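Trommont Whole Leaf Hibiscus Tea — Loose, Caffeine Free, Resealable Pouch

Home / Pantry / Herbal Drinks / Hibiscus

In stock. Ships Monday to Friday.

If you have only ever had hibiscus as the red stuff at the bottom of a fruit tea bag, you are in for a treat! Our hibiscus is sold as the dried calyx, the fleshy cup that holds the seed pod after the flower has dropped. The pieces are big, dark and leathery, and they make a drink so deep a red that people ask what you put in it. Nothing else goes in the pouch. No sugar, no flavoring, no rosehip to pad it out.

We started stocking it after Kimie Ebihara brought a sack into the office one Thursday and left a pitcher in the fridge. It was gone by lunch. She now does all our herbal buying, and she still checks every lot by chewing a piece dry (not recommended unless you like your face turned inside out).

What it tastes like

Tart first, then fruity, somewhere between cranberry and sour cherry, with a dry finish a bit like red wine. Brewed hot and short, it is bright and light. Left overnight in cold water, it gets rounder and softer and needs much less sweetening. I drink it plain with ice from May until the leaves come down, but I know I'm in the minority, and a spoon of honey does lovely things to it.

How to brew it hot

Put one heaped tablespoon in a pot or a large infuser for each mug. Pour over water just off the boil and leave it for 5 minutes. Strain and taste before you sweeten. Longer steeping gives you more sourness and not much more flavor, so if you want it stronger, add more hibiscus and keep the time the same. A thick slice of fresh ginger in the pot is wonderful, and so is a strip of orange peel.

How to brew it cold

Drop a good handful into a pitcher, fill with cold water, cover, and put it in the fridge before bed. Strain it in the morning. It keeps for 4 days in the fridge, and the second day is the best one if you ask me. Use glass or stainless steel if you can, as the color will hang around in plastic for weeks. Same goes for pale countertops and your favorite dish towel!
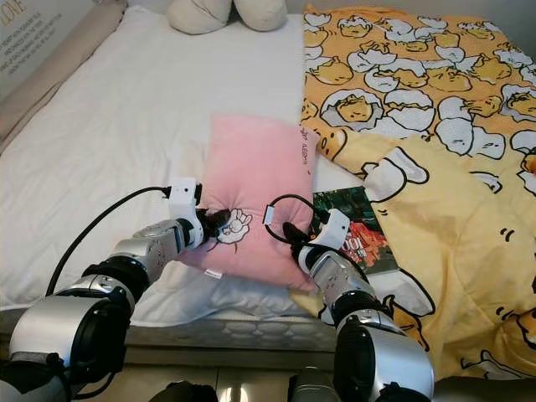
The strained pieces don't have to go straight in the compost, either. They still have plenty of tang and a nice chewy bite. Simmer them with sugar and a little water until they turn glossy, and you have something halfway between a jam and a chutney that sits beautifully next to cheese. Thulani Modise, who packs most of your orders, cooks his with onion and chili and puts them in tacos. I was doubtful. I have now made them three times.

A few more things to try:

Hibiscus syrup: equal parts strong tea and sugar, simmered until it coats a spoon. Good over vanilla ice cream or stirred into sparkling water.

Popsicles: sweeten the tea a little more than seems right, since freezing dulls it, and add lime juice before you pour.

Pink salt: grind a few dry pieces very fine with flaky salt. Great on the rim of a glass or over sliced mango.

Salad dressing: swap the vinegar for strong cold hibiscus, then whisk in oil and a dab of mustard.

Where it comes from

Our lots are grown on small farms and dried in the shade on raised screens. The harvest comes in once a year and the new lot reaches us in March, so late winter is when we sometimes run out. Color and sourness shift a little from one harvest to the next. The current lot is on the sweeter side, with larger pieces than last year's and very little dust at the bottom of the pouch.

Storing it

Close the pouch well and keep it in a dark cupboard, away from the stove. It won't spoil quickly, but light fades the color and damp makes it clump. If you buy the large size, fill a small jar for everyday use and leave the rest sealed.

Good to know

Ingredients: dried hibiscus calyces (Hibiscus sabdariffa).
Naturally free of caffeine.
No added sugar, color or flavoring.
Packed in a room where we also handle sesame and tree nuts.
Hibiscus can affect blood pressure and may not mix well with some medicines. If you are pregnant, nursing or taking medicine, please check with your doctor before you drink it.

Questions we get a lot

Is it the same plant as the hibiscus in my yard?
Probably not. Garden hibiscus is usually a different species grown for its flowers. Please don't brew it on our say-so.

Can I mix it with other teas?
Yes, and do! It's great with mint, and a pinch in our Ogura roasted barley tea gives it a fruity edge. Go easy with black tea, where the sourness can take over. And don't add milk to any of them, as the acid will curdle it.

Does it come in bags?
It doesn't. The pieces are too large to fit in a bag without being crushed, and crushed hibiscus turns sour and cloudy fast. A basic mesh infuser works fine, and the Womine basket infuser we carry is wide enough to give the pieces room to swell.

Do you sell it in bulk?
We do, for cafes and restaurants. Write to us through the contact page with the amount you need and we'll send you a price.

You may also like

Ement Dried Lemon Verbena, whole leaf
Ogura Roasted Barley Tea
Womine Basket Infuser, stainless steel
Trommont Candied Ginger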